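Arsen Hladun
March 20, 2020

Thread on the gripper comparison for whiteboard wiping. I said in February I would post results and then got busy with the controller. Posting them now.

The task is simple. Board flat on a table, a marker scribble, one eraser. The arm has to grab the eraser, wipe the scribble off and lift away. We wanted to know how much of the result comes from the gripper and how much from the controller settings.

Two grippers. The first is the Olto parallel jaw that came with the arm. The second is the Grukdale, which has wider brackets and shorter fingers. Same arm, same controller for both. I changed the fingertip pads once and started the count over when I did.

1057 wipes total over the whole test. I threw out 161 of them. Most of those were from one bad afternoon when the force reading was drifting and I didn't catch it until I looked at the logs.

Grasping is the easy part. Both grippers pick up the eraser fine. The trouble starts when you press down and move sideways, and the eraser wants to rotate in the fingers.
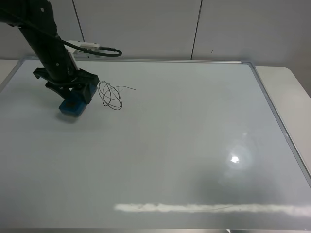
Poon: Did you try position control with a soft pad before going to force control? We got pretty far with just foam behind the eraser.

Yes, for the first week. Foam works if the board is level. Ours is off by a few millimeters from one end to the other, so at one end it skipped and at the other it pushed too hard and the arm faulted. Force control fixed that.

Settings, for people who asked. Downward force 8 newtons. At 5 it left marker behind with either gripper. I tried going higher and the wiping got no better, and the Olto started to slip.

Slip is where the two differ. With the Olto the eraser turned in the jaws on long sideways strokes. Usually a small angle, but it adds up over a few passes and then you are wiping with a corner. The Grukdale held it straight. I think that is the shorter fingers. Less to bend.

The Olto does win on opening width. You can come in with a sloppy approach and still close on the eraser. With the Grukdale I had to tighten up the approach or one finger landed on top of it.

On cameras. There is a fixed one looking at the table and a small one at the wrist. I ran the grasp with each camera alone and then with both. The fixed one alone was okay for position but poor on rotation. The wrist one alone was better at both as long as the eraser started in view.

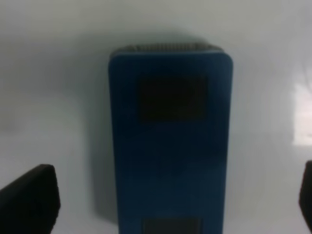 Wrist camera, fingers open on either side.

The picture from the wrist camera is soft. I spent two days on focus and exposure and then stopped, because the grasp worked anyway. It needs the outline and not much else.

Glare was a bigger problem. A glossy board throws the ceiling lights right back at you. The marker detector kept reporting ink in the bright spots. I ended up masking those areas in the fixed view. Ugly, but it holds as long as the camera and the lights stay put.

The other thing I'd change is the lift at the end of a stroke. If you lift straight up while still moving sideways you leave a streak. Stop, drop the force to zero, then lift. This made more difference than any gripper change.
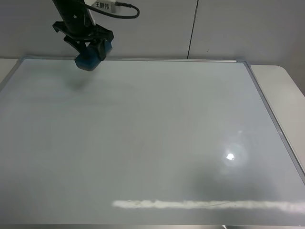
Eraser in the gripper, faint smudges on the board.

So for this job I'm staying with the Grukdale. If your objects vary in size, the Olto is probably the better pick.

Logs and controller settings go to the Flosville group page once I clean up the file names. Next test is the same comparison with the board tilted.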